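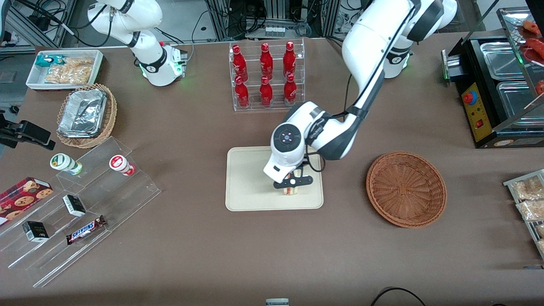

Ticket 3508, reopened 1/20/24. Store inventory sync, Melby location, still dropping items overnight. The vendor says the last patch fixed it, and I don't buy that. The patch notes mention time zones and nothing else. My test list is kept short on purpose, so a bad count can't hide in a long report. It still came up wrong.

Ran the sync by hand 4 times. Three clean, one lost 18 rows. No error in the log, just "complete."

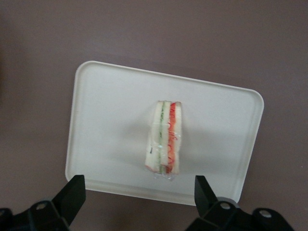 Support at Gresberg told me to clear the cache. Did that. Same result, plus I had to log everybody back in.

Update from Lindsay Ngata: the Flovamthorpe store has the same gap, always after row 637. So much for "local network issue."
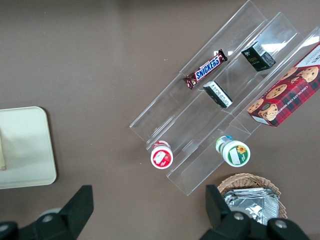 Asked McAlister to pull the raw export before it hits the server. If the rows are in there, the import is eating them – my bet since March. Leaving this open. Please don't mark it solved again without a rerun.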